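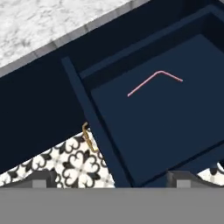 *Marble countertop and navy cabinet, computer rendering.*

## Revised Procedure for Kitchen and Bathroom Alterations

January 5, 2025

The Clomstead Housing Cooperative has revised its procedure for alterations to kitchens and bathrooms. The new procedure was approved by the Board in November and applies to every application received after the date of this notice. Applications already under review will be completed under the former rules.

Residents must obtain written approval before starting any work that affects plumbing, gas lines, electrical wiring, ventilation or interior walls. Painting, the replacement of cabinet handles and similar small changes do not require approval. The replacement of a countertop requires approval only when the sink or cooktop is to be moved or disconnected.

Applications should be submitted to the Alten Street office with a dimensioned drawing, the contractor's license number and proof of insurance. A decision will be issued within 10 business days of receipt of a complete file. Incomplete files will be returned to the applicant, and the review period will begin again on resubmission.

A refundable deposit of $700 is payable on approval. Where work includes the removal of a wall, the deposit is $1180. Deposits are held until the final inspection and are returned by check, less the cost of any damage to common areas.

Contractors are to use the service elevator in the Cisneros Building and the rear stair in the Terko Building, which has no service elevator. Materials may not be stored in hallways overnight. Water to a riser may be shut off for no more than two hours, and neighbors on the affected line must be notified in writing the day before.

Questions about a pending application should be directed to Khrystyna-Mariia Derkach, Manager of Resident Services. Printed application forms are available at the front desk of each building.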